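Calling the Clunska sync service from a mobile app: is it worth it over rolling our own?

Forum: App Development > Services and Back Ends

tidewrack
Posted 9:14 am

We've got a small stock-keeping app that at the moment stores everything on the phone. Customers keep asking for their data to show up on a second device. My boss has seen the Clunska page and thinks we can just drop their client library in, switch it on and have sync by the end of April. I have my doubts. Every "just drop it in" I've ever been handed has turned into a month of reading other people's changelogs.

Has anyone shipped with it? I'm less bothered about price than about what happens when the phone loses signal halfway through a save.

ploverbank
Posted 9:31 am

Shipped with it, took it out again. The happy path is lovely. You save a record, it turns up on the other phone, everyone claps. Then somebody edits the same record on two phones in a basement and you find out that "conflict handling" means the last one to arrive wins and the other one vanishes. It's in the docs if you look hard enough, under a heading that has nothing to do with conflicts.

halfpint_dev
Posted 9:40 am

That's a bit unfair. You can write your own merge rule. I did it in an afternoon.

ploverbank
Posted 9:52 am

You can write a merge rule for whole records. You can't write one per field unless you split the record up, and then your queries go to pot. What were you merging?

halfpint_dev
Posted 10:05 am

Shopping lists, mostly. All right, point taken, but for shopping lists it was fine.

mossgate
Posted 10:48 am

I'd look at Flonis before either. It's a plain queue that sits on the device and replays your requests when the connection comes back. It doesn't pretend to understand your data. You still need your own web service at the other end, but tidewrack says they've got one already? Or did I make that up?

tidewrack
Posted 10:55 am

You made it up, sorry. We've got a licence check and that's all it does. It's an old thing that answers yes or no. I wouldn't hang customer data off it.

mossgate
Posted 11:02 am

Then you're writing a back end whichever way you go. Clunska doesn't save you from that as soon as you want reports.

kettlewright
Posted 11:37 am

Bit of real-world experience since that's what was asked for. Our app is a wardrobe organiser (log your clothes, attach photos, find out you own too much blue). We moved to Clunska last year. Text records were no trouble. Photos were miserable. The library reads the whole picture into memory before it sends it, so on cheaper phones the app gets killed in the background and the upload starts again from nothing. We measured 13 restarts for one item on one tester's phone. Support told us to make the pictures smaller. We did that already, thank you.
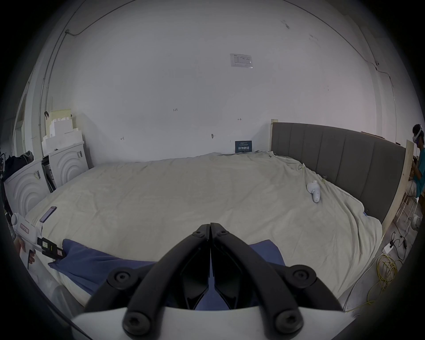
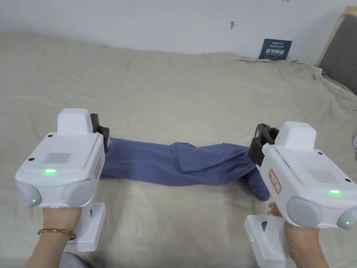
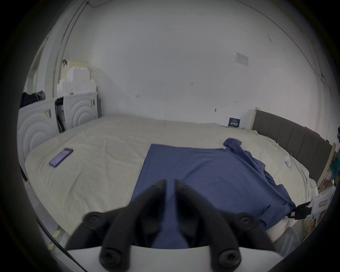
Blue cloth in all three.

ploverbank
Posted 11:49 am

Re: photo uploads

Which version was that on? They claimed to have moved to sending in chunks. I never believed it because the network log looked just the same afterwards.

kettlewright
Posted 11:58 am

Whatever was current in February. I did turn chunking on. It chunks the sending, but it still loads the lot first and cuts it up afterwards, so you gain nothing on memory. I only found out by watching the profiler. If they've fixed it since I'd be glad to hear it from someone who has measured it and not from the release notes.

halfpint_dev
Posted 12:20 pm

Mine doesn't do that.

kettlewright
Posted 12:23 pm

Does yours have photos?

halfpint_dev
Posted 12:31 pm

No.

Grebe_on_rails
Posted 1:06 pm

Going to disagree with most of the thread. If it's a stock app then the records are small, there are no pictures (are there?) and the only hard bit is two people changing the same quantity. Don't send the quantity. Send the change. "Minus 3" from one phone and "plus 60" from another can arrive in any order and the total comes out right. Once you do that, last one wins can't hurt you, as there's nothing to overwrite. You could run that over Clunska or a bit of string.

ploverbank
Posted 1:19 pm

Works until the same "minus 3" gets sent twice because the phone never heard the reply. Then you've lost stock that's still on the shelf.

Grebe_on_rails
Posted 1:24 pm

So you put an id on each change and the server ignores any it has seen before. This is hardly new.

ploverbank
Posted 1:33 pm

No, but Clunska makes the ids for you and makes a fresh one on each retry. Ask me how long that took to find. You have to carry your own id inside the record and check it yourself, and they don't let you run code on the server side on the cheap plan. So now you're on the dear plan or you're checking on the phone, where it's no use.

Grebe_on_rails
Posted 1:41 pm

Fresh id on each retry? That can't be right. That's mad.

ploverbank
Posted 1:44 pm

Switch the phone to flight mode in the middle of a save and look at what lands. I'd rather you checked than took my word.

Grebe_on_rails
Posted 3:27 pm

Checked. I set up a test project and toggled flight mode on and off while saving. Two copies of the same change, different ids. I withdraw the bit of string. I still say sending changes is the right design, but I wouldn't trust this library to carry them.

tidewrack
Posted 3:50 pm

Thank you for testing it, that's more than the sales call managed. No pictures in ours, to answer the earlier question, though someone upstairs has asked for barcode scans to be kept, and I can see where that ends up.

Biggest customer has 2,754 stock lines, if it matters. First sync on a new phone would need to pull the lot.

mossgate
Posted 4:08 pm

That's nothing. Send it as one compressed file on first run and only changes afterwards. Please don't fetch them one at a time. I inherited an app that did and the login screen sat there long enough to make tea.

sodium_lamp
Posted 4:30 pm

Has nobody mentioned Sachdeva? It does the change log properly and you can host it yourself.

mossgate
Posted 4:36 pm

I looked at it. The server part seemed decent. The phone library was a thin wrapper with no background support, and the sample app crashed on rotate. I don't hold a sample app against anyone for long, but it did make me wonder who was using it on real phones.

sodium_lamp
Posted 4:44 pm

We use the server and wrote our own client. It's not a big job if you only need save and fetch. The docs are poor, I'll give you that. You end up reading the tests.

kettlewright
Posted 5:02 pm

"Not a big job" is doing some heavy lifting there. Who looks after it when the phone makers change the background rules again?

sodium_lamp
Posted 5:10 pm

We do. Same as you'd be looking after your workarounds for Clunska, only ours are in our own code where I can put a breakpoint on them.

tidewrack
Posted 5:41 pm

Right. I'm going to suggest Flonis on the phone, a small service of our own that takes changes with our ids on them, and one big download for the first run. I'll look at the Sachdeva server before writing ours from scratch. April isn't happening and I'll have to say so.

One last question. The Clunska rep also mentioned Grurken for sign-in and said the two go together. Any good, or more of the same?

ploverbank
Posted 5:48 pm

Sign-in worked. Signing out didn't, on ours. The token stayed valid on the old phone after a password change. Test that first, and start a new thread for it, this one's long enough.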